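The Nimri cell at Skalitlow: setup and upkeep in pictures

One arm, one gripper, a white table, and a lot of claims I wanted to check for myself.

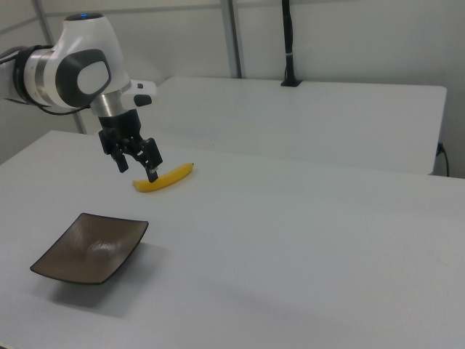

I was asked to put this page together after the cell had been running long enough for the brochure language to wear off. Iscombe installed it for us in August and left behind a binder that says the whole thing needs "minimal attention." I have my doubts about the word minimal. Between the gripper, the cable and the table under it, the cell gets attention from someone most mornings, and the mornings when it doesn't are usually the ones that go wrong by lunch.

The job is easy to state. Pick up a piece of fruit, put it in a dish, let go. We use it to try out grip settings before they move to the bigger line, so what matters to us is whether the same setting gives the same result on a different day. That turned out to depend on upkeep far more than on software, whatever the salespeople say about software.

The notes below go in the order we work. If you have a similar cell, take what is useful and be suspicious of the rest, including my part of it.

The table

Everything is measured from the tabletop, so the tabletop comes first. Wipe it with a barely damp cloth and let it dry. The binder suggests a spray cleaner. We tried that, and I thought the fruit slid more afterward, though I couldn't prove it. We went back to water.

The feet

Check that the table doesn't rock. Lean on each corner with your palm and watch the gripper tips against the surface. The installer told us the feet would never need adjusting once they were set. Ours have needed it twice.

The second table

Nothing on the rear table should touch the front one. We once had them pushed together to save space and spent an afternoon chasing a wobble in the arm that was coming from somebody leaning on the other table. Leave a gap you can get your hand into.

Power

Push every plug in properly and give the cord enough slack to hang. A cord pulled tight works fine until a chair catches it. I would like to see the cords clipped up out of the way, and I have been told that is coming. I have been told that for a while.

The arm cable

Cables that run along the outside of an arm are the first thing I look at on any machine like this. Send the arm slowly to each end of its reach and watch the loop. It should move freely and never go tight, and it shouldn't droop so far that it can brush the work. The supplier's line is that the cable is rated for years of this. Maybe it is. The bands that hold it in place are another matter, and one slipped band can put all the bending into one short length.

Bands

Slide a fingernail under each one with the arm stopped. If it moves along the casing, redo it. Don't pull a new one down as hard as you can – a pinched cable fails too, and it takes longer to find.

The joints

Listen before you look. With the room quiet, run each joint alone at low speed, one way and then back. We keep a line in the log for "noise, yes or no" and I'm not sure it tells us anything, since everybody's idea of a noise is different. I still do it. A click on the return stroke was how we caught a loose cover screw.

The status light

A steady light means the controller is content. It says nothing about the gripper, the table or where the dish has been put. I mention it only because new people take it as permission to start, and I did the same in my first week.

The wrist mount

This is where I would spend your time if you only have a few minutes. The gripper hangs off the wrist on a small set of screws, and a slight looseness there gets bigger by the time it reaches the fingertips. Hold the gripper body and try to twist it gently, with the power off. Any movement at all, and the screws come out, get cleaned and go back in with the torque driver. The binder calls for this every 88 hours of running. I asked where that number came from and got no answer I could use, so we check it at the start of each week of work and after every bump, however small.

Taking the gripper off

Mark the mount and the body with a pencil line before you loosen anything. The parts are supposed to line up by themselves when you put them back. They do line up, nearly, and nearly was enough to send every pick off to one side until we taught the positions again.

The linkages

Jedent sells a service kit for the gripper, with a small tube of grease, a brush and a set of pins. The brush is good. The grease is fine, but the leaflet tells you to use far too much of it, and the extra picks up dust and carries it right into the pivots. Put on a thin film, open and close the fingers 9 times, and wipe off whatever comes out.

The pins

Look for shiny wear on one side. A pin that has worn unevenly lets one finger lag behind the other, and then the fruit gets pushed before it gets held. We changed 2 pins in the first stretch of running. Iscombe's view was that we had been too rough with the machine. Mine is that the pins were soft.

The fingertips

Clean the contact faces with the same damp cloth, then dry them. Fruit leaves more behind than you would think, and a sticky tip will make a poor grip setting look like a good one. We lost some early results that way and I'd rather we admitted it than kept quoting them.

Opening width

Set the opening wider than the fruit by a small, fixed amount and write the value on the card. The software will offer to work this out by itself. I let it try across a mixed batch, and it did well on the easy pieces and badly on the curved ones, which are the ones we cared about.

Approach height

Bring the open gripper down over the fruit in slow mode and stop above it. Then get down to table level and look from the side, because from a standing position it is hard to judge the gap. Keep one hand near the stop button. The automatic height check is decent, I'll give it that, but it assumes the tabletop is where it was yesterday, and see my note on the feet.

Closing force

Start low. Go up one step at a time until the piece stays put through a slow lift, then quit. There is a preset named "delicate" that I would not use on anything I planned to eat. Ours works best at step 8 for bananas, and I would not assume yours will.

Where the dish goes

Put the dish in the same spot every time, square to the table edge. We had tape marks down for a while and they curled, and the curled corners started lifting the dish. Now we use a cardboard template that you lay down, set the dish against and take away again. It looks like a school project and it has worked better than the tape did.

The release

Watch the let-go more than the pick. People crowd in to see the fingers close and then wander off before the drop, and the drop is where bruises come from. Lower until the fruit would only have a short way to fall, open slowly, and raise the arm straight up before it moves sideways. If it moves sideways first, one finger can drag the fruit against the rim.

After a bump

Stop, power down, check the mount, check the fingers, and run the reference move before anything else. The controller will let you carry on without doing any of this. It will also tell you that position is confirmed. What it has confirmed is the position of its own joints, and it has no idea that the gripper was knocked crooked underneath them.

The reference move

Ours brings the fingertips down to a small mark on a card held flat on the table. If they land on it, carry on. If they don't, do not "correct" it in the software, which is the first thing the help screen suggests. Find out what moved. On the one occasion we took the software's advice we ended up with a neat correction for a loose screw, and then somebody tightened the screw.

Backups

Save the settings after every change, to a drive that isn't the controller. The Nimri software keeps its own copies, but it names them all the same way apart from a running number, and good luck working out which one you wanted.

The log

Write down what you did, even if it was nothing. Our log is a paper notebook that stays next to the cell. There is a maintenance screen for this too – it has green check boxes, and in our first weeks people were checking all of them in one go with the heel of a hand. The notebook at least makes you write a sentence.

What I still don't trust

The service interval for the wrist, as I said. The claim that the gripper needs no warm-up, too: our first picks of the day are less even than the later ones, and I haven't found out if that's the grease, the room or us. Iscombe says it's within tolerance. I've asked for the tolerance in writing.

More pages will be added when we have the gripper apart again for its next set of pins.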